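The Table Before the Robot

My job, for most of this past July, was to pick up trash slowly. I had a black hand-held gripper, I had a list of tasks, and I had a rule from Natsumi Kikuchi, who ran our little program at Lindow, that any motion I would be embarrassed to see repeated by a machine for the rest of its working life should be thrown out and done over. I threw out a great many. I have learned things about how I put down a carton that I would have preferred not to know.

I want to argue that this kind of work is being done badly, and that it is being done badly in a particular direction. We are too tidy. We clean up for the robot the way people clean up for the cleaning service, and then we are surprised when the robot has no idea what a mess is.

The usual session goes like this. Someone wipes down a table. Someone sets out a cup, a bowl and a block of a cheerful color, each with a decent stretch of bare surface around it, like guests who have quarreled. The demonstrator comes in, squeezes the fingers shut on the cup, lifts, moves, lowers, opens. Repeat until lunch. The recordings are gorgeous. The robot trained on them is a genius of cups that stand alone, and there is no such cup in any kitchen I have lived in.

I asked early on why we did it that way and got the answer you get everywhere, that you start simple and add difficulty later. Fine. I have been hearing about later for as long as I have been in this line of work. Later is where the crumpled things are kept.

A few words in defense of crumpled things. A rigid box tells you where to hold it. A plastic bag tells you nothing, or tells you something and changes its mind when you touch it. You go for a corner and the corner comes along without the bag. You go for the middle and the whole business folds up around your fingers and takes the neighboring wrapper with it as a hostage. People handle this without thinking. We poke, we scoop, we drag the thing to the edge of the table and let it drop into a waiting hand. Ask any of us to explain the technique and we will say that we just picked it up.

That is the entire case for teaching by hand. I can't write down how to pick up a bag, and I have met the people who tried. I can do it while holding a gripper and let the record show what I did. But the record only shows what came up. If the bags never make it onto the table, all that skill in the wrist stays in the wrist.

The other thing demonstrators leave out is failure. At Firnine, where I spent a season driving an arm by remote control from a chair with one good wheel, the house policy was to delete anything with a fumble in it. I understood the reasoning. You don't want to teach a robot to drop things. But a dropped thing followed by a second try is about the most useful lesson in the curriculum, and we were throwing it out with the spoiled takes. What survived was 1,000 recordings of a person who never missed. The arm learned to never miss, in its own opinion. When it did miss, it carried on grandly through the remaining motions with nothing in its hand, and set the nothing down in the bin with great care.

I have seen waiters do this, but they knew.

Remote control, I should say, has its own vices. You sit away from the work, watching it on a screen, and your hand moves here while the arm moves there a moment behind you, and you become cautious in a way no living person is cautious around a paper napkin. I once spent 4 minutes on a sock. The arm later took 4 minutes on socks as well, and was praised for consistency. With the gripper in your own hand you at least move at the speed of someone with plans for the evening. You feel the bag slide. You lean. I came to prefer it, though my forearm filed a complaint in the first week and has not withdrawn it.

Against me stands the school of thought I associate with Oda, a sensible outfit that has shipped more working machines than I ever will. Their people say that messy demonstrations are inconsistent demonstrations. Give 6 people a littered table and you get 6 orders of doing things, 6 ideas of which item matters first, and a robot that hovers over the lot like a man reading a long menu. They have a point. I have watched the hovering. It is hard to sit through.

My answer is that you can be strict about the method and loose about the table. Kikuchi had us agree on an order before anyone touched a thing: work from the near side back, take what stands free before what is tangled, and never pull on something that has something else on top of it. Inside those rules the table could be as disgraceful as it liked. We kept a tally during the last stretch, and out of the 58 tables we recorded, none was set by a person trying to make it look nice. I am prouder of that number than of most things on my resume.

It takes some nerve. There is a voice, possibly my mother's, that wants to straighten the cartons before anyone records them. I had to learn to leave the packaging where it fell and go in between it with the fingers open.

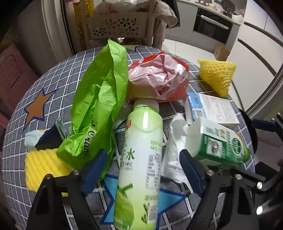
What I would ask for

If I were given charge of one of these programs, and Nudum did once ask me to apply before thinking better of it, I would change less than you might expect. Keep the cups. Let beginners have a morning with the lonely cup and the cheerful block so they learn to close the fingers without flinching.

After that I would ban the setting of tables. Take the surface as the last meal or the last delivery left it. Save the fumbles, mark where they start, and keep the second try attached to the first. Let the demonstrator go at ordinary speed and stop giving out compliments for smoothness, which is easy to get if you only ever do easy things.

I would also have the engineers do a shift. One afternoon each, with the gripper, on a table of bags. The ones who have done it ask better questions afterward, and they stop using the phrase "simple pick and place" where I can hear it.

And I would pay the demonstrators more. I admit to an interest here. But a company that wants its machine to have my hands ought to consider what it has been giving me for them, and so far that has been an hourly rate, a sandwich on long days, and a wrist brace I had to ask for twice.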